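Is the Pristach handheld gripper kit worth it for cup loading?
Posted in Nastton Community Help > Kits and add-ons

mirndale_workshop
We have a Nastton drinks machine and want to teach an arm to put cups in the holder. Pristach sell a handheld gripper with a fisheye camera for 2,000 pounds, with 48 hours of support. Does the camera see enough close up, or should I buy a second one?

tobyk
Depends what you want to do with it. Mine was fine. Postage was slow.

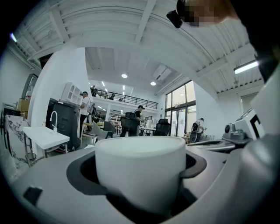

gantry_lane
I have used the kit since May, mostly on cups, and one camera has been enough for me. The finger sits very close to the lens and comes out blurred, but you can still judge the gap to the cup. With a white cup in a dark grey holder like this one, the rim is easy to pick out. The lower part is lost in shadow inside the holder, so don't rely on seeing the base. I fitted a small lamp for that and it cost far less than a second camera. The lens takes in most of the room as well, so expect to blur faces before you share any footage. Allow 3 evenings for setting up, as the manual is poor.

prajapati_user
Check the firmware before you pay. Version 6 fixed the dropouts on ours, and older stock may not have it. Support did answer us, but only by email.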